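Gestión de flotas y mantenimiento del automóvil
Tema 4. Coste total de propiedad de un vehículo
Apuntes de clase. Profesora: Flor Chávez

4.1 Concepto

El precio de compra es solo una parte de lo que cuesta un coche. El coste total de propiedad (CTP) suma todo lo que paga el titular desde la matriculación hasta la venta o la baja: compra, financiación, seguro, impuestos, combustible, neumáticos, revisiones y averías. Al resultado se le resta el valor residual.

CTP = precio + costes fijos + costes variables − valor residual

4.2 Costes fijos y costes variables

Son fijos los que se pagan aunque el coche no salga del garaje: seguro, impuesto de circulación, plaza de aparcamiento. Los variables dependen de los kilómetros recorridos. La depreciación plantea dudas, porque depende de la antigüedad y también del uso. En este curso la tratamos como coste fijo, salvo que el enunciado indique otra cosa.
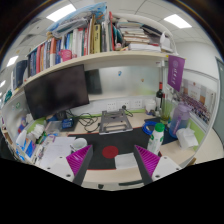

Un error frecuente en los trabajos del año pasado fue contar dos veces la financiación: se incluía el precio completo y además la cuota mensual entera. Si se parte del precio, solo se añaden los intereses.

4.3 Caso práctico

La empresa de reparto Butulano compara dos furgonetas, la Radebe y la Valik, con un plazo de 3 años y el mismo kilometraje. El coste anual, ya descontado el valor residual, es el siguiente:

Radebe: 3.552 euros
Valik: 2.803 euros

La diferencia es de 749 euros al año, es decir, 2.247 euros por vehículo en todo el plazo. La Valik tiene un precio de compra más alto, pero consume menos y conserva mejor su valor. El alumno debe comprobar si la conclusión se mantiene cuando el kilometraje baja al 70 % del previsto.

4.4 Valor residual

Se estima con tablas o con precios reales de segunda mano. Jailson Quintana, del taller Stikunau, recomienda en sus apuntes de junio mirar anuncios de la misma versión y motor, con kilometraje parecido, y descartar los extremos. Hay que tener en cuenta que el precio anunciado suele ser mayor que el de venta.

4.5 Para entregar

Cálculo del CTP de un vehículo a elección, con las fuentes de cada dato. Máximo dos páginas. Fecha límite: 16 de noviembre de 2017.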